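Dose Timing and Kidney Function in Older Adults on Long-Term Anticoagulants

The anticoagulation clinic at Barkatberg has completed a review of how often kidney function is checked in patients taking blood thinners for atrial fibrillation. 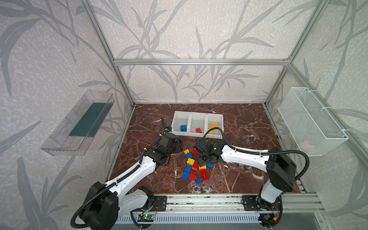 The review covered 1030 patients, all of whom had been taking the same medication for at least 2 years. Under the clinic's existing protocol, kidney function is measured once a year in stable patients and more often in those over 75. In practice, the interval varied a good deal. In 28 percent of records, the most recent creatinine result was out of date when the prescription was renewed.

Several of these medications are cleared in part by the kidneys. When clearance falls, the drug may build up and the risk of bleeding rises. A dose that was correct at the first visit may therefore need to be reduced – sometimes well before the patient notices any change.

The Zidley practice, which shares laboratory services with Barkatberg, has taken a different approach. Its renewal system, Inari, holds a prescription for pharmacist review if no recent result is on file. It has processed more than 4000 renewals since March. Staff there report that the added workload has been modest, although patients in Phromma still have difficulty reaching a laboratory.

Readers who take an anticoagulant should not stop or change their dose on their own. It is reasonable to ask at the next appointment when kidney function was last tested and when the next test is due.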